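Welilley under-16s: possession numbers after the February block

Posted 2/25/22

I've finished logging the February games for the Welilley under-16 side, so the spreadsheet is up to date for anyone who asked at training. The sample is 334 half-court possessions. Transition is logged on a separate tab and isn't covered in this post.

Each possession gets a start type, the first action, the side of the floor and the result. Offensive rebounds extend the possession; they don't start a new one. Gayan Bhattacharjee codes his Kirkeck games the other way, so his points-per-possession figures will look lower than ours until one of us converts.

The main finding is that we score better when the ball changes sides before the first ball screen. The gap is wide enough that I re-checked the coding and found 2 errors, neither of which moved the result. Possessions that start with a screen straight off the entry pass tend to finish in a contested pull-up from the left elbow – a shot we don't make at this age and shouldn't be organising our offence around.

Against zone the picture is less clear. Only Litatard played it for any length of time, and they switched between a 2-3 and a 1-3-1 after made baskets. I've coded both as zone for now. Tetsuya Hoshino thinks they should be split, and he's probably right, but there aren't enough possessions in either to say much.

Free throws remain poor. The plan is 500 per player before the Bepari tournament, logged in sets of ten, with 3 sets taken at the end of training when legs are tired. Please write down the misses as well.

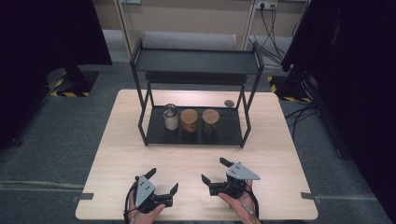 The next tab to be built is defensive rebounding by position. I need to settle how to colour the cells for team rebounds that go out of bounds off the other side, as the current grey is already used for dead balls. If you have a preference, leave a comment before I start on the March games.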